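Pre-Winter Walkthrough, Bergeron Street Hall
Checklist with comments. Inspected Dec 24, 2019.

Marks used: OK / FIX / WATCH / NOT CHECKED. Last year's sheet had an OK in every box, including the box for the boiler room sprinkler. The boiler room has no sprinkler. I started over with a blank form.

1. Front doors, both leaves open fully from inside: OK
The left one sticks for the last couple of inches. I leaned on it and it went. A child might have more trouble, so I want it planed before spring.

2. Exit signs lit: FIX
Sign over the kitchen door is dark. The November log says "bulb on order." I asked to see the order and was told it was placed by phone.

3. Emergency lights, push-to-test: WATCH
All came on. The Drirno units in the stairwell dimmed while I was still holding the button. The label promises a full 90 minutes on battery. I would like to see that done once with a clock running, and until then I don't count it.

4. Extinguishers, tagged and in the green: OK
Kitchen, hall and basement. The basement one was behind a stack of folding chairs. I moved the chairs. They will be back.

5. Wood floors, trip hazards and loose boards: WATCH
The floor contractor, Vustow, wrote us up as "sound throughout" and charged $482 for saying so. I walked it in socks, which I recommend to anyone who gets a report like that. Most of it is fine. Two boards by the stage steps move under the heel, and there is a raised nail head near the coat rack that will find somebody's foot sooner or later.

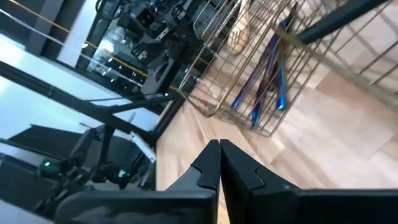 Item 5. Light-toned wood planks, brighter patches at right.

Polish is a separate question. The Uvby product we use says "non-slip when dry" on the can. Every floor is non-slip when dry. In January people come in with snow on their boots, so mats go down at both entrances and stay down, whatever the dance group thinks of them.

6. Stair rails, inside: OK
Solid. I pulled hard.

7. Stair rails, outside: FIX
Lower bracket on the street side has rusted through on one edge. Marked "cosmetic" last year. I could turn the bolt with my fingers.

8. Carbon monoxide alarms: FIX
The one by the boiler is past the replace-by date on its back. It still beeps when you press the button, but that only tests the beeper. Replace it before the next rental.

9. Kitchen outlets near the sink: OK
Tripped and reset with a plug-in tester.

10. Space heaters: FIX
There are not supposed to be any. I found one under the office desk, plugged into a power strip – which was plugged into another power strip. Unplugged and left on the chair with a note.

11. Occupancy sign posted: WATCH
Posted, but the upstairs room says 36 and the permit copy in the binder says 16. I went with the lower number and taped over the sign. If someone has a newer permit, I will need to see the paper.

12. Roof and gutters: NOT CHECKED
Ice on the ladder pad. I am not signing for a roof I haven't been on.

Recheck of all FIX items is set for two weeks from this date. "On order" will not be accepted as a repair.

Comments (4)

hallrenter_b
The chairs are behind the extinguisher because the chair closet is full of holiday lights. Can the lights go upstairs?

oldstage
Those boards by the steps have moved for years. They were screwed down once and squeaked worse. Use longer screws this time.

mats_again
We do understand about the mats. Could they at least be the flat kind? The ribbed ones curl at the corners and then you have a trip hazard on your own checklist.

Bergeron Street Hall office
Flat mats priced. Exit bulb came in this morning.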